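About us

Home | What we do | How we work | Rules | Contact

Stadidex is a small company. We write and check working rules for robot benches, mostly two-armed table set-ups in labs, training rooms and small workshops. Started in January, in one rented room with one table. Bigger room now, same table.

We don't sell robots. We don't sell guarding, cables or software either. People ask every week, so it goes near the top.

What we do

You send us your bench rules, or you tell us you haven't got any (more common than you'd think). We come out, watch a normal shift, write down what people really do, then go back and turn it into something short enough to pin on a wall. Then we test it on our own bench before you get it. If a rule can't be followed by a tired person late in the afternoon it gets rewritten.

Most of the rules we are handed were copied from a big factory cell. Cages, light curtains, lock-off boards. Good stuff where it belongs. Not much help when you've got two arms on a table, one operator on a stool and a box of kitchen things to pick up.

Who we are

Marta Panasiuk runs the company and does most site visits. Background in lab safety, before that electrical fitting. She wrote the first version of Rewi, our rule set, on a train, and parts of it still read that way. The rest of us do testing, paperwork and training days. We share one inbox so you may get a different name each time you write, sorry.

Rewi

Rewi is our house rule set. Fits on 2 sheets. Free to anyone who books a visit, and we update it when a customer finds a hole in it. Main points, very short version:

Stop button within reach of the operator's seated hand. Not on the wall behind. Not under the table.

One person calls the start, out loud. Same person calls the stop. Anybody at all can hit the button.

Both arms count as live if either one is powered. "It's only the left one moving" is how fingers get hurt.

No reaching in to straighten an object during a run. Stop, wait, move it, step back, call it again.

Check cables before every session. Run each joint slowly through the range the task needs and watch the slack the whole way. If a loop can catch on the gripper or drag across the work, re-route it. Tape is fine for a day, not for a month.

Status lights get read, then the screen gets read. If they disagree, trust neither, power down and find out why.

Speed limit for any run with a person inside arm's length is whatever your risk assessment says. If there is no risk assessment there is no run. We will help you write one but we won't sign it for you.

Log near misses. Two lines is enough. No names needed.

The objects matter too

This is the bit that gets skipped. Everyone has a page on the arms and nothing on what the arms are picking up. Our add-on sheet for this is called Himix and it's the one customers write in about most.

Nothing breakable until the same task has run 30 times clean with something that isn't. No glass at all on shared benches. No real blades on the table while the arms are live, even for kitchen tasks, even if the arms aren't meant to touch them. Keep a mat under the work so dropped things land soft and don't roll so far. Don't leave objects hanging over an edge of a board or tray unless the overhang is part of the test, and if it is then write it down. One wipe-down at the end of each session, boards included. Stains are not a safety problem by themselves but they do change what people see, and what cameras see, so note them or swap the board.

Upright things tip. Tall, narrow in the middle, small base: approach from straight above, slow for the last bit, and keep the second arm parked well clear, until the first has let go and lifted. 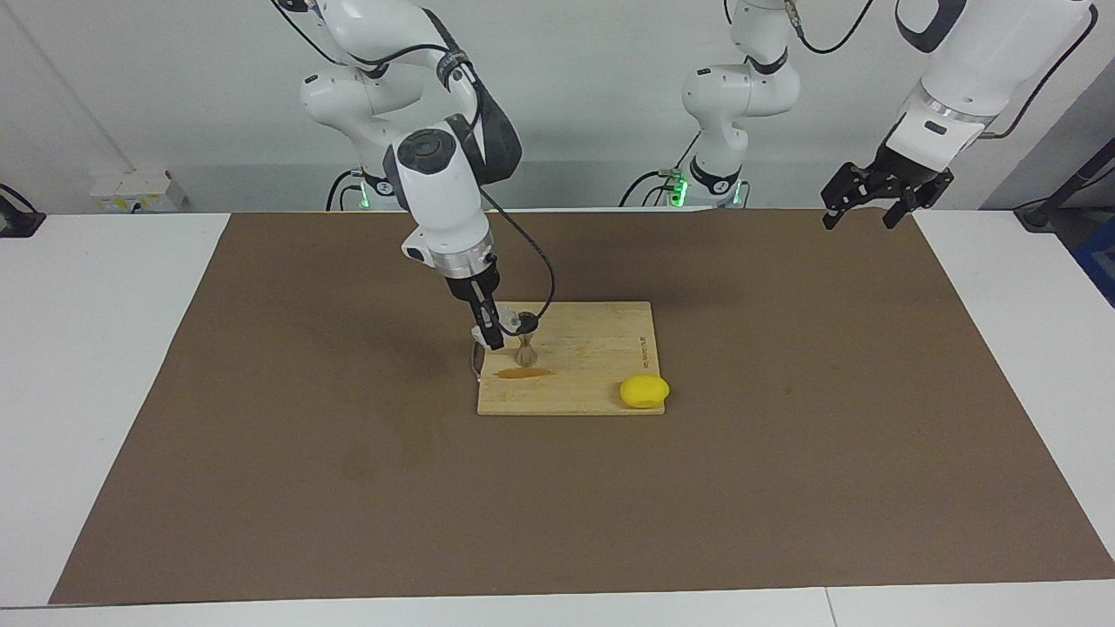

Parking the second arm is the rule most often broken on the visits we do. It feels like a waste of time and the operator can see there's room. There's room until somebody changes the task. Pick a parking spot, mark it in the log, use it every time.

How a visit works

Half a day on site, sometimes a full one if you have more than 3 benches. We bring our own clipboard and our own lunch. You get a draft, you argue with it, we fix it, then a training session for everyone who touches the bench, cleaners included. Flat fee of 800 for a single bench, travel on top. Schools and colleges, please ask, there is a lower rate and we'd rather you had it.

After that we do a phone check. If the sheet has come off the wall we want to know, no telling off. Usually it means a rule was wrong for that room.

Who we've worked with

Small places mainly. Longest running is Amska, who have had us back for every new bench and send us there near-miss log without being asked. Some of the best lines in Himix came out of that log.

What we won't do

Certify a machine. Different job, different people. Write rules for a bench we haven't seen. Put our logo on your rules if you've taken the stop button line out (it has been tried).

Getting in touch

Use the contact form. Say how many arms, how many people, and what you're picking up. A photo of the table helps, don't tidy it first please. We normaly answer within 2 working days, longer when Marta is on the road.

Page last updated May 4, 2023. Rewi and Himix sheets are on the Rules page, check you have the newest copy before printing.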